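**Fitted sheets that won't stay on the corners??**

**rosaura_m** wrote:

ok so. new mattress, deep one, and every fitted sheet I own pops off by 3am. bottom left corner, always. Tried the clips from the dollar bin, they lasted 9 nights. Is there a trick or do I just buy bigger sheets

**tmelnychuk** wrote:

measure the mattress. not the box it came in, the actual mattress WITH whatever topper you have on it. then look at the pocket depth on the sheet package. People skip this and then blame the sheet. mine is 18 inches with the topper, regular pockets are hopeless on that

**lino.z** wrote:

Disagree that its always depth. I had plenty of pocket and it still walked off. Elastic was the problem, only at the corners, nothing along the sides. Get elastic all the way around.

Also quit using the dryer on high, cooks the elastic

**tmelnychuk** wrote:

all around elastic on a too-shallow pocket still pops. ask me how I know

**serenaF** wrote:

Can I put in a word for flat sheets. Two flat sheets, hospital corners on the bottom one, done. My grandmother never owned a fitted sheet in her life. Plain beige cotton, tucked way under, goes on in a few minutes once your hands know it 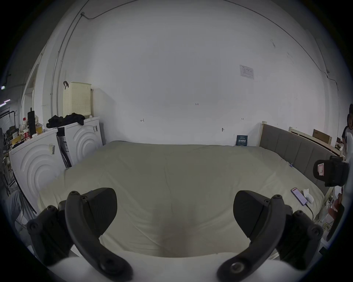 Vol. 7, No. 18

got the fold from an old Inthorpe housekeeping newsletter btw, that's the issue if anybody wants to hunt it down. The bit on corners is short, no drawings sadly. Hang the side down, lift it up to a triangle on top of the mattress, tuck what's left hanging, drop the triangle, tuck again. Pull hard on the last tuck

**lino.z** wrote:

hospital corners are fine if you sleep like a statue. I kick. whole thing is in a ball by morning

**serenaF** wrote:

then you're not leaving enough to tuck. Buy one size up in flats

**prasert_o** wrote:

worked linens at a hotel in Skoststead, 93 rooms, all flats on the bottom, all day long. Serena's right about going up a size. But for one bed at home I'd just get the deep pocket fitted, life is short. Don't pay for 200 whatever thread count vs some bigger number either, makes no difference to the corners

**tmelnychuk** wrote:

^ this. thank you

**rosaura_m** wrote:

measured. 16 in. sheets say "fits up to 14" lol. so Taras wins I guess. Going to try the flat sheet thing tonite anyway bc I have two in the closet and I'm cheap

**lino.z** wrote:

check the elastic when you buy the new ones!! I stand by it

**rosaura_m** wrote:

update, took me four tries to get the triangle right and the left side looks awful. will report back if it survives the night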